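Dornus Needs a Part-Time Recipe Tester (Strong Stomach Preferred)

Posted July 13, 2023 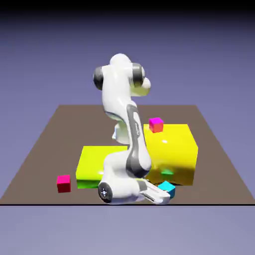 Who we are

Dornus is a small cookbook publisher in Civetcombe. We put out books for people who cook on weeknights and are tired by the time they start. Our next title covers casseroles. It goes to the printer in November, and at the moment a fair number of the recipes have only ever been cooked by the people who wrote them, who all say they're delicious.

What you'd be doing

You'll cook 13 recipes a month in your own kitchen, exactly as written, even when you can tell the recipe is wrong. Especially then. If step 4 calls for the onions and the onions were never mentioned before, we want to hear about it in your notes and not from a reader in a long letter.

Each recipe gets made twice, with at least 2 days between attempts. You fill out a form. The form is 5 pages long and asks about salt more than seems healthy. We've tried to shorten it and it grew.

Who we're looking for

A decent home cook with an ordinary oven. Culinary school is fine, but please don't fix things as you go. You should own measuring cups and be willing to use them. You should also be able to write a sentence more useful than "pretty good" — "gluey in the middle, burnt at the corners" is the kind of prose we admire.

We can't take anyone who dislikes cheese. We did try it once, on the Amegashie gratin chapter, and the notes were very short.

Pay and hours

Some 7 hours a week, paid by the hour, groceries reimbursed with receipts. Receipts with sauce on them are accepted if the total can be read. You keep the leftovers, whether you want them or not.

How to apply

Write to the Dornus test kitchen desk, care of the Brarach Building, Civetcombe. Skip the resume. Send us one page about a dish that went badly and what you think caused it. Tell us your oven type, any allergies in the house, and how many people are around to help you eat. Applicants we like will get a trial recipe by mail. It's the tuna one. Sorry.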